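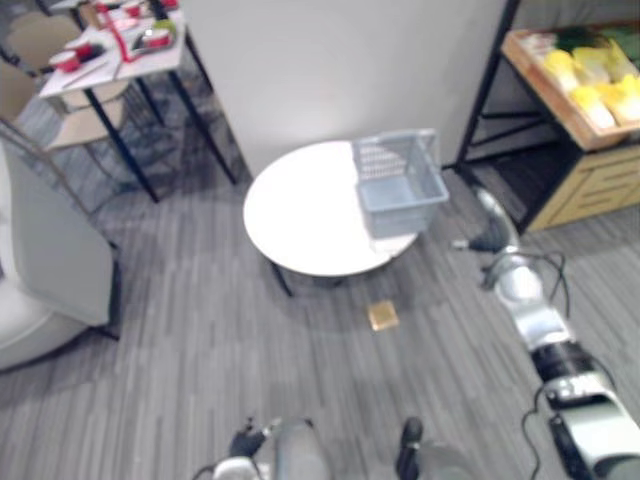 How does a robot go shopping?

Zuron is a robot helper made by a company called Leketex. It has two arms, and stores can rent it to pick out fruit and vegetables for customers. Renting one costs $3000 a month.

Picking up a basket

People pick up a basket without thinking. A robot has to work out where the basket is and how far to reach. Zuron checks its camera pictures 30 times a second to guide its arm.

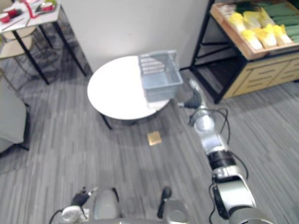
The right gripper beside the basket on the round table.

Choosing vegetables

Next comes the shopping list. A carrot is thin and hard – a tomato is round and easy to squash. Zuron needs a different grip for each one. Lleucu Rees, who trains the robots, says a new vegetable takes 40 practice tries.

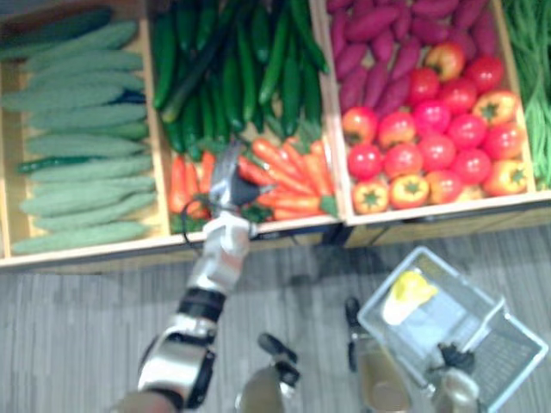
One hand over the carrots, with the basket held on the other side.

What can't it do?

Zuron is slow. A list that takes you five minutes may take the robot 20. It can't smell a melon to see if it is ripe, and it can't carry heavy bags.

Word to know

Gripper: the part at the end of a robot's arm that holds things.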